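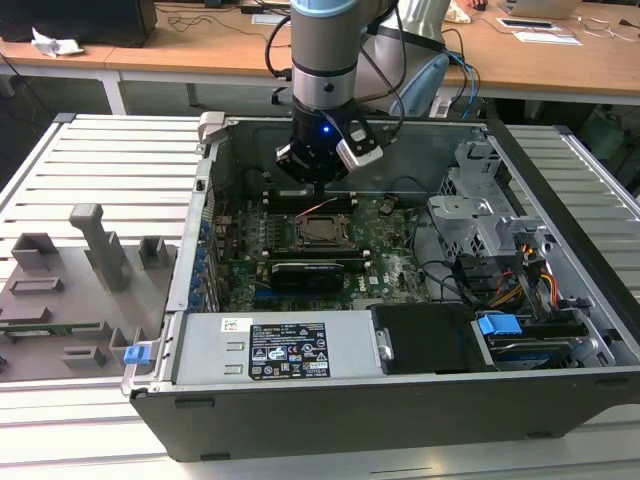 # Inside the big old workstation

I have a soft spot for the towers you need two hands and a bad mood to lift, so this page of my Girncombe gallery is all about one of them! I paid 70 bucks for it and I've spent far more than that in evenings (and coffee) since. It's Monday, 2018-02-19, and there's still a pile of cables I haven't sorted. Anyway, on with the pictures.

The green board is my favorite part. There are two banks of black memory slots, one on each side of the socket, and I could happily stare at all that tiny stuff on the left for an hour.
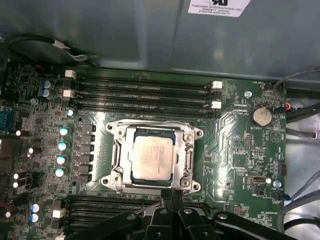
I like to give the metal lid on top of a processor a good wipe before any fresh paste goes on, and I'm fussy about it. A 30 cent wipe does fine. My friends over at Khurana swear by some fancy cleaner, but I've never felt the need.

Next up, one for people who like plain old metal (there must be a few of you).

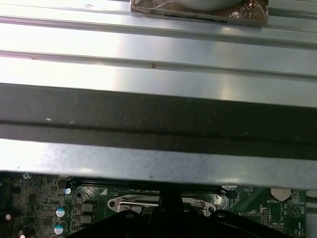 *Ribbed metal, scuffs and all, with something wrapped in crinkly plastic sitting on it.*

I have a thing for those long ridges, especially where the light gets bright on them. And then back out to the whole machine, with the blue clips down the side that I always end up fiddling with!

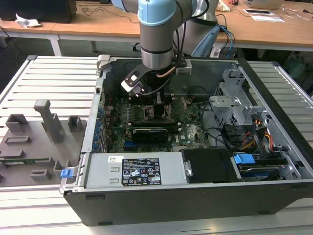
*On its side with the graphics card across the middle and the power supply at the bottom left.*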